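Ticket 465: Gripper will not close fully during visitor demo
Site: Okport, open day bench
Opened by: Tharun Rajan
Priority: 3
Status: Closed

Reported
During the morning rehearsal for the open day, the hand-held gripper stopped short when the trigger was pulled. The fingers came together most of the way and left a gap of about 3 mm. The Eskildsen visitors were due after lunch and the demo has them pick up a playing card, so a gap that size is a problem.

Checked first
Restarted the logging software. No change.
Swapped the trigger cable for the spare. No change.
Opened and closed the fingers by hand with power off. Same gap, so the software is not the cause.
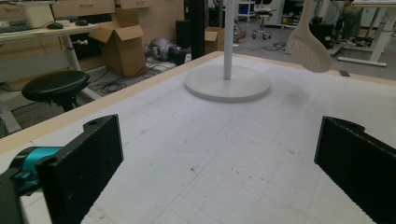 After that I went back through the change notes. The finger plates were replaced the evening before with a new set from Gateck. The old plates used the short mounting screws. The new set came with longer ones in the same bag, and I had fitted those on one side. The screw ends were touching the slide inside the body.

Fix
Took the plate off, put the short screws back in, and tightened both sides by hand. Ran the zero routine again. Closed gap now reads 0 and the card picks up cleanly. Repeated 9 times with no miss.

Second item, same bench
Kunau asked if visitors would be able to see the grid lines on the work table from where they stand. I moved to the visitor side and had a look. The lines are faint but they can be seen up close. Left the lamp where it was. The table top has specks and scuffs on it and should be wiped before the next group.
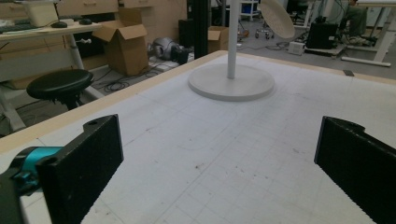 Demo table at Okport, with the gripper fingers open over the grid.

Afternoon demo
Ran as planned. One visitor asked if the plates wear out. I said yes, and that we change them when the card starts to slip. Two people wanted to try it and both got the card on the first go.

Still to do
Put the long screws in a separate bag and label it.
Add the screw length to the plate change sheet.
Ask Gateck which length they mean to ship with this set.

Closed 12 April 2026, T. Rajan. Reopen under the same number if the gap comes back.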